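4. 収集セルの構成と保守

4.1 セルの配置

両手持ちグリッパによる作業データの収集には、Collowと呼ぶセルを用いた。Collowは既存の実験室の一角に設けたもので、専用の部屋ではない。中央に作業台を一台置き、操作者は台の手前に立つ。記録用の計算機とモニタは作業台とは別の机に載せた。記録ソフトウェアはCukanoで、グリッパのカメラ、頭部のカメラ、指の開度、操作者がフットスイッチで入れる区間マークを同じ時刻系で保存する。時刻同期の方式は前章で述べたとおりであり、この章では扱わない。

グリッパは左右とも同じ型で、所内ではMetiaと呼んでいる。本体、平行に開閉する二本の指、カメラを取り付けるブラケット、上面のマーカ板からなる。電源と信号は一本のケーブルにまとめて後方へ引き出す。初期の試作では本体に電池を内蔵していたが、握ったときの重心が手首より前に出てしまい、長い作業で手首の角度が一定しなかった。現行の型は有線とし、電池を外した。ケーブルの取り回しが保守項目に加わったのはこの変更からである。

台上の治具は作業ごとに交換する。調理器具の掛け外しでは、支柱の上部に放射状のフックを持つスタンドを使う。スタンドの位置は作業の座標原点に近く、ここがずれると以前に収集したデータとの比較ができなくなる。治具の交換後は必ず支柱の位置を測り、前回との差が2 mm以内であることを確かめてから収集に移る。差がそれより大きい場合は治具を付け直す。ソフトウェア側で補正する方法も試したが、補正値の入れ忘れがあり、採用しなかった。

4.2 開始前の点検

点検は一日の最初のセッションの前と、操作者が交代するときに行う。手順は次のとおりである。

(1) 左右のマーカ板の固定を指で確かめる。がたつきがあれば板を外し、座面を拭いてから締め直す。
(2) 指を全閉から全開まで動かし、開度の値が途中で飛ばないことをCukanoの画面で見る。
(3) ケーブルを根元から床まで目で追い、ねじれを戻す。
(4) 左右のグリッパを開始姿勢に構え、頭部のカメラから両方のマーカ板が見えることを確かめる。
(5) 治具の位置を測り、記録簿に書く。

(4)の開始姿勢は当初、操作者の判断に任せていた。そのころのデータには、片方のマーカ板が前腕や身体の陰に入ったまま始まる区間が含まれている。現在は左右とも台の手前側に構え、指先を治具の方へ向けるよう求めている(図4)。 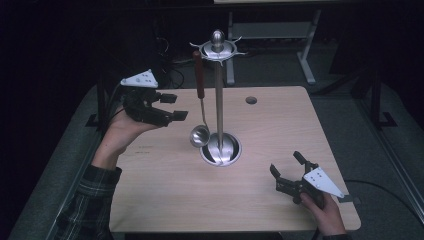 マーカ板の向きは、頭部のカメラから推定する位置の精度に直接影響する。板を本体の真上に水平に付けると、操作者が手首を返したときに点が見えなくなる。何種類かの角度を比べ、手首の回転に対して点の失われにくいものを選んだ。板は左右とも三角形である。長方形の板に比べて面積が小さく、台上の物を隠しにくい。図4では、両手に持ったグリッパの上に、黒い小さな点を印刷した白い三角形の板が見えている。左手側の指はスタンドの方へ伸び、右手側の指は開いて左上を向く。二本の指の間隔と板の見え方は別々に記録されるので、この姿勢で片方の値だけがおかしい場合には、原因がマーカ側か開度センサ側かを切り分けやすい。スタンドには支柱の左側にレードルが一本掛かっているが、点検の間は器具に触れないことにしている。触れて揺れが残ると、(5)の測定で支柱の中心を読みにくい。

ケーブルの点検は見落としが最も多かった項目である。左右のケーブルは別の方向へ引き出し、台の前で交差させない。図4でも、左のケーブルは後端から左上へ、右のケーブルは右端の方へ延びている。交差を許すと、片手を引いたときにもう一方の本体へ力がかかる。操作者は引かれたことに気付いて手の動きを直すが、その動きがデータに残る。セッション後の選別でこうした区間を探すのは手間がかかり、開始前に配線を見る方が早い。

床面の配線も同じ考えで整理した。床を通すケーブルは操作者の足の後ろを通し、フットスイッチの線とは結束しない。以前は見た目を整えるために一本の束にしていたが、スイッチだけを動かしたい場合に束全体を解くことになった。現在は面ファスナで別々に留めている。

4.3 指とカメラブラケットの保守

2020年9月、収集の途中でカメラの向きが変わる不具合が続いた。グリッパのカメラは指とともに動くのではなく、本体側のブラケットに固定されている。そのため、指の先端は開度が同じなら映像中で同じ場所に来るはずである。ところが一部のセッションでは、全開時の指先の位置が前半と後半で異なっていた。原因は固定ねじの緩みであった。樹脂に直接ねじを立てた旧型のブラケットでは、着脱を重ねるとねじ山が傷み、規定のトルクで締めても保持できなくなる。

対策として、ねじ穴に金属のインサートを入れたブラケットへ交換した。図面はPathakの名で管理しているものを使い、外形は旧型から変えていない。交換作業は一台につき10分を超えることもあるが、カメラを外さずに済むため、レンズの再校正は要らない。手順は、ケーブルを抜く、指を全開にする、旧ブラケットのねじを対角に緩める、新しいブラケットを仮止めする、指先の位置を映像で合わせる、本締めする、の順である。本締めの後にもう一度映像を見る。締めるときにブラケットがわずかに回る場合があり、仮止めで合わせた位置をそのまま信用してはならない。

位置合わせの基準には、作業台と治具の動かない部分を使う。校正板を出すこともできるが、日常の確認では台上の物で足りる。図5は指を開いた状態でのグリッパ側のカメラの映像である。

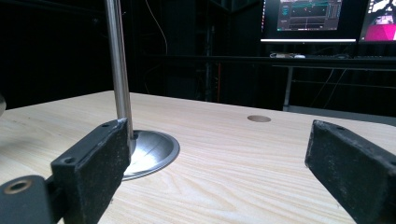
映像の確認では、まず左右の指の傾きが対称に近いかを見る。ブラケットが回っていると、一方の指が画面の中央に寄り、他方が隅へ逃げる。次に、指の間に作業対象が収まるかを見る。図5では、左右の下隅から黒い指が入り、その間に支柱の台座と台の丸い穴がともに収まっている。左の指の上端は台座に一部重なるが、支柱そのものは上まで追える。支柱は細く、縦の線として読み取りやすいので、画面の傾きを調べる目安にもなる。ただし手で構えた状態では本体自体が傾くことがあり、一枚だけを見てブラケットの回転とは判断しない。構え直して同じ傾きが出るときに限り、ねじを調べる。

左下に見える真鍮色の環がねじ穴のインサートである。映像に常に入る位置にあるので、これも確認の対象に加えた。保存済みのデータをさかのぼって点検する際、環の位置をセッション間で比べれば、ブラケットとカメラの相対的なずれを後からでも調べられる。旧型にはこれに当たる目印がなく、指先の位置だけから推定するほかなかった。

指の表面の汚れについても基準を設けた。図5の指には、つや消しの面に明るい色の細かなほこりが散っている。面に点在する程度であれば、把持への影響は確認されておらず、清掃はその日の終わりでよいとした。粉や油を扱う作業の後は、次のセッションの前に拭く。清掃には糸くずの出ない布を使い、アルコールは金属部に限る。指の穴にほこりが詰まったときはブロワを使い、針などで突かない。過去に穴の縁を欠いたことがある。

レンズの清掃は指と分けて行う。指を拭いた布でレンズを拭くと、粒子で表面に傷が付くおそれがある。布の色を分け、レンズ用の布は計算機の机の引き出しに入れた。

4.4 画面の配置

Cukanoの画面は、操作者が台の前から顔を上げて読める位置に置いた。図5の奥には、机に載った二台のモニタが写っている。点検時には、波形の表示を開いたまま指の開閉と値の変化を見比べる。文字は台の位置からは小さく、数値を読み上げる必要があるときは補助者が机の側に立つ。文字を大きくする案もあったが、同時に見られる信号が減るため見送った。

背景が暗いこともあって、画面の明るい部分がグリッパのカメラに入ると露出が変動する。自動露出を切り、台の明るさに合わせた固定値とした。台の照明を替えたときは固定値も改める。改めた値はセッションのヘッダに書き込まれ、後の処理で参照できる。

4.5 保守記録

点検と修理の記録は、セッションの記録とは別の表に残した。集計は2020年10月12日までの分で、対象は58セッション、保守記録は131件である。一つのセッションに複数の記録が付くことも、記録のないセッションもある。最も多いのはケーブルの戻し作業で、マーカ板の締め直しがこれに次ぐ。ブラケットの交換は左右とも済んでおり、交換後の記録に固定ねじの緩みはない。

記録の書き方には改善の余地がある。初期の記録には「調整」とだけ書かれたものがあり、何をどの向きに動かしたかが分からない。こうした記録の付いたセッションは、位置精度の評価(第5章)から除いた。現在の書式では、部位、症状、処置、処置後の確認方法を別の欄に分け、空欄のままでは保存できないようにしている。左右の取り違えを避けるため、部位の欄には操作者から見た左右を書く。鏡像で表示したカメラ映像を見て左右を逆に書いた例があり、Cukanoの鏡像表示は点検時には無効とした。

なお、ケーブルの交換周期はまだ定めていない。断線に至った例が少なく、使用時間との関係を調べるには記録が足りない。当面は、根元の被覆に白化が見られた時点で交換し、外したケーブルには使用を始めた日を付けて保管している。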